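Robotics club notebook, bench 2
August, started 4:10 pm

Sock task again. Goal for the term is still the same: two arms working together, fold or roll a pair, put it in the box, fill all eight slots. Solveig Moen wants a policy trained by the time the Clollstead meet comes up, so most of this month is teleop recording.

Setup unchanged. Box stays open at the back with the lid up, loose socks to the left, cup shelf at the right rear. The two rows by the lid are filled and the front two are the ones we work on.
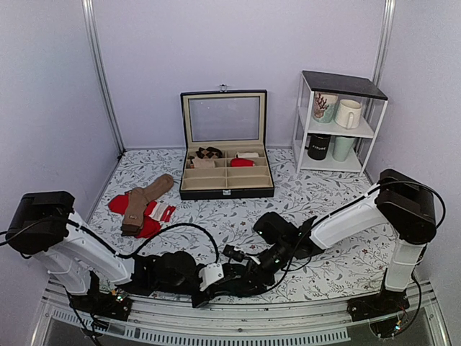 Moved the episode limit to 3000 steps. The old one was too short for a slow operator, and Ruder kept timing out on the second fold. We have 884 episodes on disk after clearing out the bad ones. Abera is going through the labels and has found 3 with the wrong task name — fixed in the sheet, not yet in the files.

Home pose for both arms should be low and close together at the front. If you park them high, the first second of every recording is wasted travel.
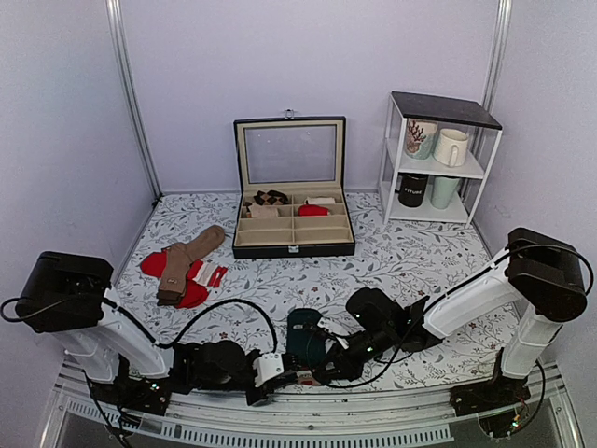
Cable on the right elbow needs checking before each session. Stisteck says the wrist reads a few degrees off after a long run, so rezero at the break.

Next: up to 93 more episodes this week, then a first training run overnight. Back up the drive first.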